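Notes for Friday – small whiteboards talk (keep it loose, slides are mostly backup)

**Open**

Hi everyone, I'm Hala Aoun. I used to run the supply room at Mevik, so I've bought a lot of whiteboards – 430 of them in one order, which I'm still teased for. Ask who has a small one on their desk right now. Wait for hands. Then ask who wiped it this week (expect laughing).

**Why small**

- The big board on the wall belongs to the whole team, so people get shy about it. A little one is yours and you can scribble any old thing on it.
- It fills up fast. I love that! You get room for one word, maybe a short list, and then you have to choose.
- Tell the Wutum story here: 27 people, one marker. Don't rush it.

**One word at a time**

My favorite habit, and I stole it from the folks at Ajayi. Write a single word for where the job stands – STARTED, WAITING, CREATED, whatever fits – and leave it where the next person will look. No sentences, no arrows. Capitals help a lot if your handwriting is like mine.

**Pens** (slow down, this is where the questions come)

Thin tips look neat up close but they go faint, and then you're squinting from two steps away. Go over the first letter twice if the pen has been sitting.
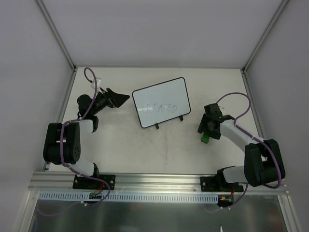
And please don't fuss about getting the board straight. I write level with the table and let the board sit however it landed, and people read it just fine. If yours has little feet, try propping it up before you buy a stand – I spent 56 dollars on one and it lives in a drawer.

**Wrap**

Pass around the box of pens. Handout is by the door, Nustutico price list is on the back. Questions until 3:30, then we have to give up the room.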